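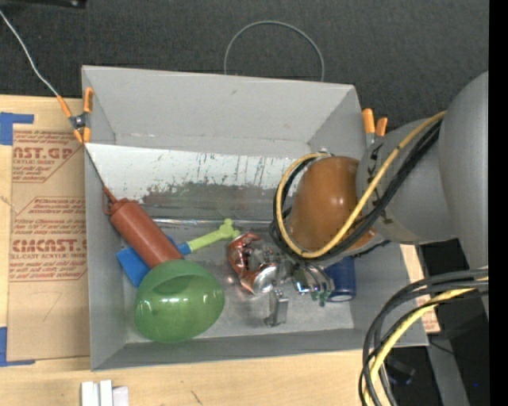
Figura 1. Cajón gris con objetos domésticos y el brazo encima, vista de la cámara fija.

Comparativa de pinzas en cajón — LÉEME

Contenido

Registros de agarre en cajón con dos pinzas metálicas, la Brevach y la Stilta, montadas por turnos en el mismo brazo. El controlador es el Trakex en todos los casos. Son 300 intentos por pinza, con vídeo de cámara fija y fuerza de cierre. El nombre del proyecto, Van Dijk, viene de una discusión sobre defensas centrales que no guarda relación con la robótica.

Objetos

Bote exprimible de punta fina, utensilio de cabeza azul y mango verde lima, cuenco verde, lata aplastada roja y plateada, lata azul oscuro. La lista completa, con pesos, está en objetos.csv. La lata aplastada es la que más opiniones ha generado en el laboratorio, casi todas irreproducibles en un documento técnico.

Montaje

El cajón va sujeto a la mesa con mordazas de puntas naranjas. Antes de sujetarlo se desplazaba en cada choque, y los primeros 94 intentos medían sobre todo la paciencia del operador. Están en la carpeta descartes/, por si a alguien le interesa el tema.

El fondo del cajón refleja y tiene arañazos. La estimación de profundidad lo sabe y se venga: conviene aplicar la máscara incluida antes de entrenar nada.

Los cables amarillos y negros rodean el extremo del brazo en un bucle. Con giros de muñeca de más de 80 grados pueden tapar la vista de la pinza. El campo oclusion marca esos fotogramas, aunque se anotó a mano y a última hora de la tarde.

Formato

Un directorio por intento: video.mp4, fuerza.csv y meta.json. El campo exito vale 1 si el objeto sale del cajón y sigue en la pinza 2 segundos después. Lo que pase en el tercer segundo queda fuera del protocolo.

Limitaciones conocidas

— Un solo cajón y una sola mesa.
— La Stilta se probó después de la Brevach, con el operador ya entrenado. Compárense las tasas con cautela.
— El cuenco boca abajo no figura en ninguna serie. Se intentó en septiembre y se acordó no insistir.

Versión

La 2 corrige las marcas de tiempo de la fuerza. Quien haya publicado resultados con la 1 debería repetirlos.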